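Opening up an old desktop for parts or cleaning is a quiet hour's work on a bench. Switch it off, pull the mains lead and lay the case down with the side panel off.

## Find the label first

Copy the details from the big white label on the metal unit before you order a spare.

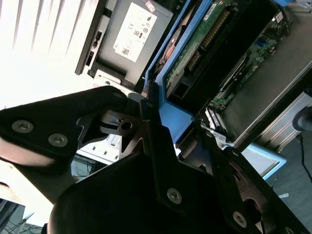 ## Cables

Follow each one by eye from end to end. The flat blue data cable often crosses the red and yellow power wires, so free whichever lies on top.
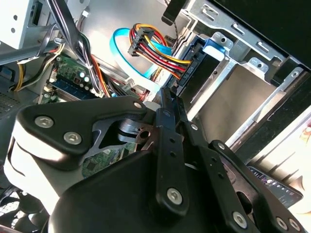

Hold the plug when you pull, never the wires. If it sticks, look for a small catch on the side.

## Small bits

Clips and holders fixed to an upright panel keep the bench clear.
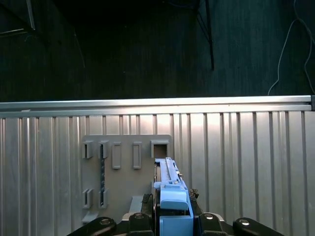
Screws go in a lidded tub, one for each machine. Bart Jansen uses old jam jars, which work just as well.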